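グレヌラ、ロボットによるケーブル取り回し作業の社内基準「Hivetholm」を公開します

2月13日
グレヌラ(Grenura)作業基準チーム

こんにちは、グレヌラで作業基準の文書を書いている者です。プレスリリースなのに一人称ですみません。前回、堅い文章で出したら取引先の方に「結局なにが変わるの?」と電話で聞かれてしまったので、今回は担当の私がそのまま書くことになりました。

お知らせしたいのは、ロボットで細いケーブルやワイヤーを扱うときの社内基準を、本日から誰でも読める形で公開します、ということです。名前はHivetholm(ヒーヴェトルム)。読みにくいと社内でもさんざん言われましたが、もう表紙に刷ってしまったのでこのままいきます。

全部で43ページ、9章立てです。長そうに見えますが、後ろのほうはほとんど記録用紙のひな形なので、読むところは案外少ないです。急いでいる方は第4章「ケーブルが部品の上を通るとき」だけでもどうぞ。私がいちばん書き直した章で、思い入れもいちばんあります。
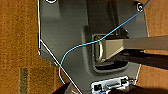 産業用ロボットの安全については、すでに立派な規格がいくつもあります。柵をどうするか、人が近づいたらどう止めるか、力をどこまで許すか。うちもそれに従っていますし、Hivetholmはその代わりになるものではありません。ここは大事なので先に書いておきます。安全の規格とリスクアセスメントが先、Hivetholmはその次です。順番を逆にしないでくださいね。

では何の基準かというと、もっと細かい、作業そのものの行儀の話です。たとえば、グリッパーの指を閉じる前にケーブルがどこを通っているかを必ず確かめる。金具の輪やアームの付け根のように引っかかりやすい場所では、まっすぐ引かずに一度持ち上げてから動かす。コネクターの近くでは速度を落とす。表示灯がついている機器は通電中とみなして、電源を切る手順を済ませるまで抜き差しに入らない。現場の人なら「そりゃそうでしょ」と言うようなことばかりです。

ところが、その「そりゃそうでしょ」がどこにも書いてなかったんです!人が手でやっているうちは、指先の感触でなんとなく済んでいました。ロボットに任せようとした途端、どのくらい引いたら引きすぎなのか、たるみをどれだけ残すのか、全部数字か言葉にしないといけなくなりました。しかも担当者ごとに言うことが違う。去年の9月、共同で検討してくれているゴムウッド(Gomwood)さんとの打ち合わせで、同じ作業の手順書が双方から出てきて、並べてみたら持ち上げる順番がまるっきり逆だったことがあります。あのときの会議室の静けさは忘れられません。そこから基準づくりが本格的に始まりました。

中身をもう少し紹介させてください。

カメラの扱い(第2章)
手首のカメラは近くがよく見える反面、指やアームの陰になるところはどうしても見えません。Hivetholmでは、見えていない場所のケーブルは「ある」ものとして扱います。別の角度から一度確認するか、確認できないならその動きはやらない。時間はかかりますが、ここは譲りませんでした。

触ってよい面、いけない面(第3章)
作業を始める前に、部品ごとに「つかんでよい」「軽く触れてよい」「触れない」を決めて、作業票に書いておきます。くぼみの中、可動部のまわり、端子の並んだ面は、特に理由がなければ「触れない」から始めてください。あとで緩めるのは簡単ですが、反対はなかなか大変です。

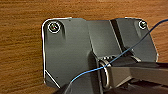

ケーブルが部品の上を通るとき(第4章)
お待たせしました、例の章です。ケーブルが固定金具やアームをまたいでいる場合、角に当たる点と、動く部品に近い点を先に洗い出します。そのうえで、どちらの端から動かすかを決めます。両端を同時に引くのは禁止。途中で抵抗が増えたら止めて、少し戻して、もう一度見る。再試行の上限も作業票に書いておき、超えたら人を呼びます。ロボットががんばり続けるのは美徳ではないので、ここは潔く呼んでください。

記録の残し方(第7章)
うまくいった回だけ保存したくなる気持ち、よーくわかります。私もやりました。でも基準では、途中で止めた回も同じ書式で残すことにしています。止めた理由は選択式に自由記入の欄をつけました。この欄が意外と読みごたえがあって、改訂のときに何度も助けられています。

公開にあたっては、社内で試した約3,000回分の作業記録をもとに文言を見直しました。読んだ人によって解釈が分かれた箇所は、できるだけ短い文に直してあります。まだ回りくどいところがあったら、それは私の癖です。遠慮なく指摘してください。

それから、外の目で確認してもらうため、マカリスター(McAlister)さんに通読をお願いしました。ロボットの専門ではなく設備保守の会社さんなので、「この言葉は現場では通じない」という赤字がたっぷり入って戻ってきました。用語集がついたのはそのおかげです。

入手方法ですが、グレヌラのサイトの資料ページからダウンロードできます。登録も費用もいりません。社内の手順書に写していただくのも、自社向けに書き換えていただくのも自由です。書き換えた場合は、元の版の番号だけどこかに残しておいてもらえると助かります。

次の改訂は9月を予定しています。硬いケーブルと平たいケーブルの扱いが今の版ではかなり薄いので、そこを足すつもりです。実際に使っている方のご意見がいちばんありがたいので、資料ページのご意見欄からお送りください。短い一言でも、全部読みます。

お問い合わせ
グレヌラ 作業基準チーム Hivetholm担当
資料ページのお問い合わせ欄をご利用ください。取材のご相談も同じ窓口で受け付けています。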